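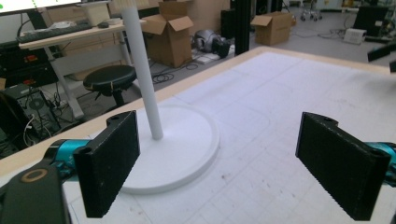 Skendum Druda: a phone with a back that comes off on purpose

Most phones lose their back panel once, on a pavement, and are never the same again. The Druda is built to lose its back panel daily. Two catches on the lower edge let go, the plain cover slides down, and one of the Druda add-ons goes on in its place.

At launch there are three of them:

Druda Power. A second battery, 2000 mAh, for people who own a charger but can never find it. Adds noticeable heft, mostly to the pocket.

Druda Loud. A speaker with a fold-out foot. Good for kitchens and small gardens, less good for your fellow passengers on the bus.

Druda Grip. A camera handle with a proper two-stage shutter button and a thread for a tripod. Our favourite, and naturally the one that sells least.

Add-ons can be swapped with the phone switched on. Give it a couple of seconds to notice. If it sulks, take the add-on off and put it back with more conviction.

The phone underneath

Without anything attached, the Druda is a slim, slightly slippery Android phone with a bright screen, two SIM slots and a headphone socket – yes, a real one, round and everything. It charges from flat to 100 per cent over USB-C and will run for up to 15 hours of ordinary use, by which we mean messages, maps and looking up actors you half recognise.

The finish was chosen by Salvador Paiva, our head of design, who spent most of January deciding between two greys. We now sell it in both. They are called Barreto and Brendgate, and if you can tell them apart indoors he would like to hear from you.

What's in the box

Druda phone
Plain back cover
USB-C cable
SIM tool, for losing
Paper guide in a very small typeface

Add-ons are sold separately, as is the charging plug.

Delivery and returns

Orders ship from Oct 10, 2025. Unused phones can come back within 30 days, with both the cover and the box. Add-ons from the older Skendum range don't fit the Druda, however hard you push.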